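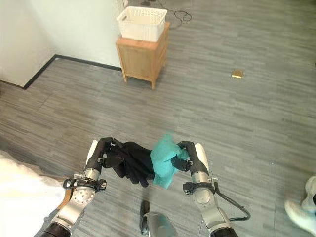 Galport Entry Standards Tightened for Sprints and Horizontal Jumps

Entry standards for the Galport track and field meeting have been tightened in the sprints and the horizontal jumps, according to the technical handbook released in April 2023. Standards in the throws and in races of 800 meters and longer are unchanged from last season.

The handbook lists 19 individual events for men and the same 19 for women. Relays are entered by club and carry no standard. The mixed 4x400 meters relay stays on the program and will be run as a straight final on the second day.

In the women's 100 meters the automatic standard moves from 11.55 to 11.48 seconds. The men's standard goes from 10.34 to 10.28. The changes in the 200 meters are in proportion. In the long jump, the women's mark rises by five centimeters to 6.40 meters and the men's by the same amount to 7.75 meters. The triple jump standards are now 13.50 and 16.20 meters.

Marks must be set in the qualifying window, which opens in October and closes 22 days before the first day of competition. In earlier years the window closed 14 days out. The longer gap is meant to give the entries desk time to check wind readings and timing reports before the start lists are drawn up.

Hand times will not be accepted in any race of 400 meters or less. For 800 meters and up, a hand time is accepted if the result sheet shows that three watches were used. Wind-assisted marks, with a reading above 2.0 meters per second, cannot be used for entry in any event where wind is measured. An athlete whose best legal mark falls short of the standard may still be taken from the ranking list if places remain.

Field sizes are fixed as follows. The 100 meters and the short hurdles take 32 athletes each, run as four heats of eight, with the first three in each heat and the next four fastest going through to the semifinals. The 200 and 400 meters take 24 in three heats. The 800 meters takes 24, and the 1500 meters takes 12 in a straight final, down from 15. Long jump, triple jump and all throws take 16 athletes, with three attempts each and a further three for the leading eight. High jump and pole vault take 14.

The reduction in the 1500 meters was the change most clubs wrote in about during the comment period. Prastance, which regularly enters several middle-distance runners, asked for two graded races in place of the single final. The request was turned down on timetable grounds. The second evening session already runs close to three hours, and the steeplechase water jump has to be filled and drained on either side of the 1500 meters slot.

Last year's meeting was won by Madska on combined team points with 86, ahead of Prastance and Rahimi. Most of the Madska total came from the sprints and hurdles, so the new standards will affect its depth scoring more than that of the other two clubs. Several of the athletes who scored for Madska in the lower places last year had entry marks outside the new 100 and 200 meters standards and would now have to come in through the ranking list.

Rahimi is in a different position. It scored mainly in the throws, where nothing has changed, and it has entered a relay team in both 4x100 meters races for the first time. Its distance group is also expected to be larger than last season, although the 10,000 meters again has a lap-time condition: any athlete lapped twice before the 6,000 meters point will be taken out of the race by the referee.

The team scoring system has been adjusted slightly. Individual finals score from eight points for first down to one point for eighth. Relays now score the same as individual events, where they used to score double. No more than three athletes from one club can score in an event, and places are not moved up when a fourth athlete finishes in the top eight. Ties in the high jump and pole vault are shared, with points split to the nearest half.

False start rules follow normal practice, with disqualification on the first offense in all individual races except the combined events. Start information equipment will be used on all races up to and including 400 meters. The recall starter will have the reaction times on a screen next to the blocks control unit, and printed waveforms will be kept until the protest period has ended. Protests must be made within 30 minutes of the posting of the official result.

Implements brought by athletes have to be handed in for weighing and measuring no later than 90 minutes before the start of the event. Implements that pass go into the common pool and can be used by all competitors in that event. Vaulting poles are exempt from the pool. Shoe sole thickness will be checked at the call room, with the limits for each event printed in an appendix to the handbook.

The track at Galport has eight lanes on the oval and eight on the home straight. Lanes for the semifinals and finals will be drawn by performance in the previous round. For the 200 meters, lanes five, six and seven go to the fastest group, lanes three, four and eight to the second, and lanes one and two to the slowest. Lane one will not be used in the 200 meters final unless all eight qualifiers report.

Entries are made online by clubs, and individual entries from unattached athletes are accepted with proof of the qualifying mark. Late entries will be considered for 48 hours after the deadline at double the usual fee. Withdrawals made after the start lists are published need a medical note if the athlete is also entered in a later event.

Start lists will be published four days before the meeting. Final confirmation closes at 6 p.m. on the day before each event.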